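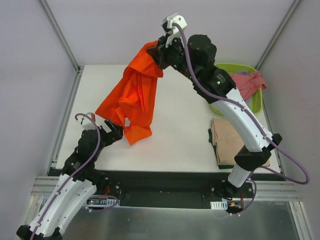
イルヴァ・ベルゲによれば、クヴァムは「ペンの愛好家が鉛筆に戻るための道具」であり、最初に手に取ったときは小さすぎると感じたが、後軸を差し替えて書いてみると、考えが変わったという。ベルゲのこの言葉は、後に製品の説明書にも引用された。

**クヴァム**（Kvam）は、工房コタリ（Cotari）が製造する携帯用の芯ホルダーである。軸はチタン製で、太い黒鉛の芯を一本、三つ割りのチャックで保持する。設計者はアスラク・クリスチャンセン。資金はクラウドファンディングによって集められ、その後は工房の直販と少数の文具店で販売されている。愛好家の間では、後軸を反対側に差し替えて全長を伸ばす構造と、表面に塗装をしない仕上げで知られている。

## 名称

名称は、クリスチャンセンが子供のころに夏を過ごした農場の名前に由来する。開発中は「短い鉛筆」とだけ呼ばれており、試作品の図面にもそのように書かれている。日本語の表記は「クヴァム」と「クバム」の両方が見られるが、コタリの日本語の説明書では前者が使われている。

## 開発の経緯

クリスチャンセンは、もともと測定器の部品を削る旋盤工であった。作業場では胸のポケットに鉛筆を入れていたが、芯が折れやすく、また先の尖った部分が布に穴を開けることが不満であったと述べている。市販の芯ホルダーは製図用の長いものが多く、ポケットに入れるとかがんだときに落ちた。そこで、収納時に短く、筆記時に長くなるものを自分で作ることにした。

最初の試作品は真鍮製であった。重さは手に心地よかったが、後軸を差したときに重心が後ろに寄りすぎるという欠点があった。二番目の試作品はアルミニウムで作られ、今度は軽すぎて、ねじの部分が早く摩耗した。三番目からチタンが採用された。チタンは切削に時間がかかり、刃物の消耗も大きいため、工房の中でも反対の意見があったが、同じ工房のイードゥン・ハウゲンが加工の順序を見直し、一本あたりの時間を許容できる範囲まで短くした。

クラウドファンディングの募集は3月に始められた。支援者は176人で、この分野の募集としては大きな数ではない。しかし募集の終了後に、受け取った人の感想が筆記具の掲示板に書かれるようになり、問い合わせが増えた。コタリは当初、支援者の分だけを作って終える予定であったが、翌年に再び生産することを決めた。現在までに2,000本近くが出荷されている。

## 構造

クヴァムは7個の部品から成る。前軸、後軸、チャック、チャックを引くばね、押しボタン、ボタンの中に収められた芯削り、そしてクリップである。クリップは取り外すことができ、外した場合に溝を隠すための輪などは付属しない。この点を惜しむ声もあるが、クリスチャンセンは部品の数を増やしたくなかったと説明している。

収納時の全長は70ミリメートルである。筆記するときは、後軸のねじを緩めて外し、向きを反対にして前軸の後ろに取り付ける。外すときも付けるときも同じねじ山を使うので、ねじの精度が製品の印象を大きく左右する。初期の個体では、最後の半回転がやや硬いものがあり、工房は希望者に対して無償で調整を行った。

芯はボタンを押すとチャックが開き、自分の重さで下に出てくる。シャープペンシルのように一定の量ずつ送り出す機構はない。そのため、使用者は指先や机の面で芯を受けて長さを決める必要がある。慣れない人は芯を床に落とすことがあり、説明書の最初のページにもこの注意が書かれている。

### 芯削り

ボタンの内側には小さな芯削りがある。刃は鋼製で、交換はできない。ハウゲンは交換式の刃も試したが、固定ねじの頭がボタンの外に出てしまい、採用されなかった。刃が鈍くなったときは、ボタンごと新しいものを購入する。

### 表面の仕上げ

標準の仕上げは、削ったままの面を細かい石で軽くならしたもので、わずかに旋盤の跡が残る。使用するにつれて、指の当たるところから次第に光沢が出る。後に、細かいガラスの粒を吹き付けた艶消しの仕上げが加えられた。着色した製品は作られていない。
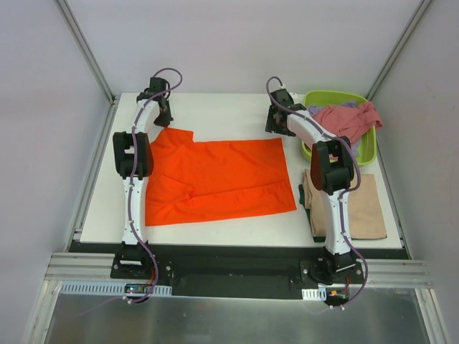 台の上に広げられたオレンジ色の衣類と、右奥の黄緑色のかご。

## 派生製品

**ブリルトン**（Briltton）は、クヴァムの軸をそのまま使い、内部をボールペンの替え芯に合わせて作り直したものである。芯を回して出す方式で、ボタンの位置には丸い蓋が付いている。クヴァムの利用者からの要望で生まれたが、後軸を差し替える手間がボールペンには合わないという意見もあり、生産数は少なかった。

**パロウ**（Pallow）は、クヴァムのための革の鞘である。工房の外の職人であるシャシュティン・レンニングが裁断と縫製を担当した。縫い目は片側だけにあり、口の部分にはボタンも紐もない。新しいうちはきつく、しばらく使うと革が伸びて出し入れしやすくなる。レンニングは左利きの人のために縫い目を反対にした型も作ったが、これは注文があった場合にだけ製作される。

## 評価

筆記具の評論では、外観の簡素さと、ポケットの中で邪魔にならない大きさが好意的に取り上げられることが多い。評論家のベアトリス・ガチャンジャは、机の上よりも、立ったまま書く場所で価値が分かる道具であると書いた。ガチャンジャは同じ文章の中で、価格に比べて付属の芯が一本しかないことと、箱の内側の紙が薄いことを批判している。

否定的な評価としては、主に次の点が挙げられている。

- 後軸を差し替えなければ、手の大きい人には短くて書きにくい。
- 芯削りの刃だけを購入することができない。
- クリップの縁が初期の製品では鋭く、薄い布を傷めることがあった。

クリップの縁については、二回目の生産から丸く削られるようになった。外観での区別は難しいが、二回目以降の製品ではクリップの付け根に小さな点の刻印がある。中古品を扱う売り手の一部は、刻印のないものを「初期型」と呼び、高い値段を付けている。コタリはこの区別を公式には使っていない。

いわゆるタクティカルペンとの関係についても、しばしば議論がある。チタン製であり、先端が金属であることから、同じ棚に並べる店もある。しかしクヴァムには衝撃を目的とした先端はなく、クリスチャンセン自身も、これは書くための道具であって他の用途は考えていないと答えている。一方で、日常的に持ち歩く小さな道具の愛好家には広く受け入れられており、鍵や小型の灯りと一緒に紹介されることが多い。

## 手入れ

説明書では、年に一度程度、前軸を外してチャックの間にたまった黒鉛の粉を柔らかい刷毛で落とすことが勧められている。油は芯に付くと線が薄くなるので使用しない。ねじの部分が鳴る場合には、乾いた布で拭くだけで多くは直る。軸を研磨剤で磨くことは禁じられていないが、仕上げの跡が消えると元に戻す修理は受け付けられない。

修理の受付は工房だけで行われている。ばねとチャックは部品として購入することができ、交換には特別な工具を必要としない。ただし、ばねには向きがあり、細く巻かれた側を先端に向けて入れる。

## 脚注

1. 部品の数は説明書の数え方による。付属の芯は含まれない。
2. 出荷数はブリルトンを含まない。
3. 製品の仕様は、コタリの日本語の説明書による（2026年3月21日閲覧）。

## 関連項目

- 芯ホルダー
- シャープペンシル
- チタンの切削加工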